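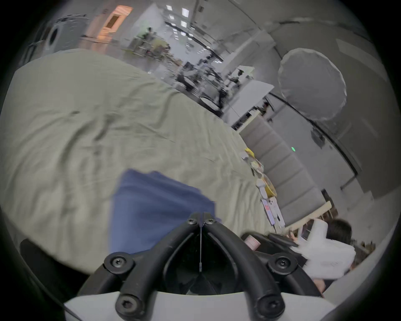

Folded navy cloth on the green cover, small items along the side.

Home | Projects | Reports | Contact

Nultach Household Textiles Study
Progress report to the Allitz fund, Apr 19, 2018

Work on the bed-clearing and folding tasks is on schedule. The log holds 294 completed trials, against 12 in December. Each trial begins with a creased sheet and one dark cloth, which is folded or left bunched according to the trial sheet. Small items are placed near the edge and must be removed before the sheet is smoothed.

Sheet slip remains the main source of error. Clips on the far edge reduce it, but creases still form from the near side.
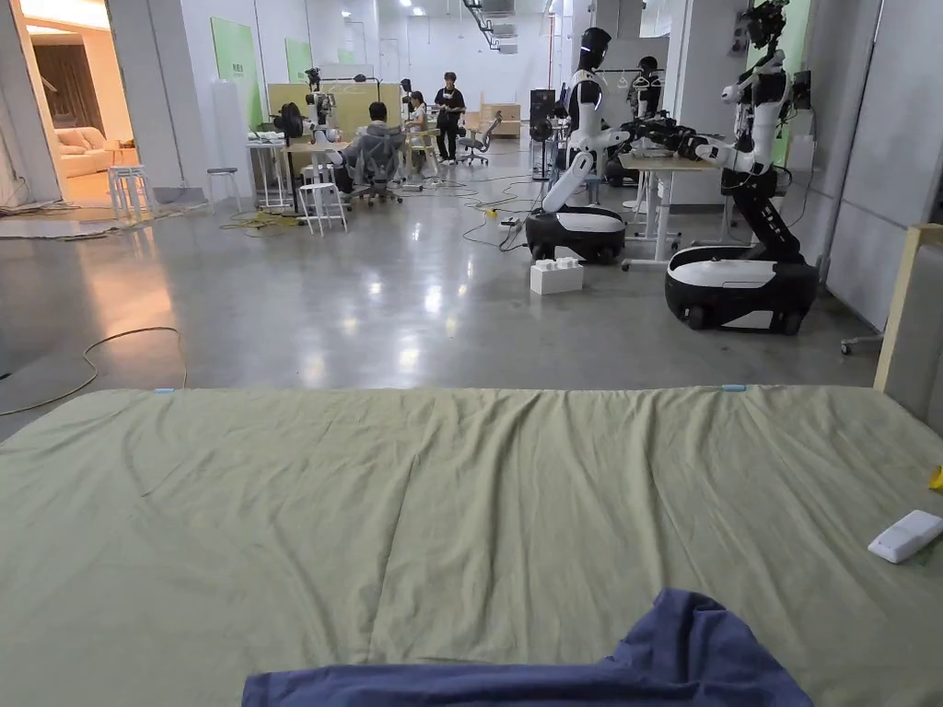
Prusthorpe replied that clips should be fitted on all four sides before any slip figures are compared. We accept this for the next round.

Item removal takes longer than smoothing. Soft packets are the slowest class.

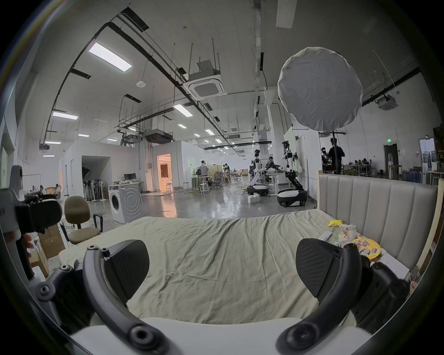 The next round will separate food packaging from other items. Sorting rules from Gazi will be used. Snack bags lying near the headboard will be scored apart from those at the open side, where reach is shorter. Spending to date is 2,686 dollars.

Comments

Does the fund cover replacement sheets?

A cotton sheet would crease differently. Please state the fabric next time.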